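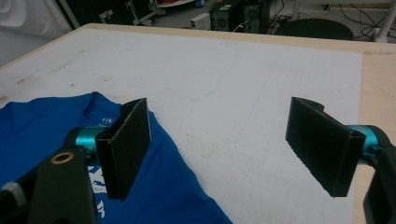

Figure 1. Wrist view from the hand-held gripper, pads open, blue T-shirt to the left.

4.2 Collecting the folding demonstrations

Our plan in January was to record 1000 demonstrations of one T-shirt being folded. We finished with 228 we were willing to show anyone. The plan was written before either of us had folded laundry with a gripper, and it reads that way.

Each demonstration starts with the shirt flat on the white board and ends when the person holding the gripper says "done". We kept the board for every run. It has picked up a fair few scuffs, and we left them in on the theory that a policy put off by a grey smudge has no future in a real laundry.

The shirt was a bigger worry. Bright blue on white is about as kind a colour contrast as you could ask for, so our results flatter us. When we swapped in a pale shirt at the end of the project, the policy mostly pinched the air beside it - with great confidence, if the trajectories are anything to go by.

4.3 What we threw out

We dropped any run where the pads closed on nothing more than 2 times in a row, and any run where the collar left the wrist view before the first grasp. The second rule cost us far more data than the first. The Promavow labelling script also rejected a batch for reasons it kept to itself, and we re-labelled those by hand over several evenings.

Training used the 228 remaining runs with no augmentation. Section 5 gives the success rates, which are modest.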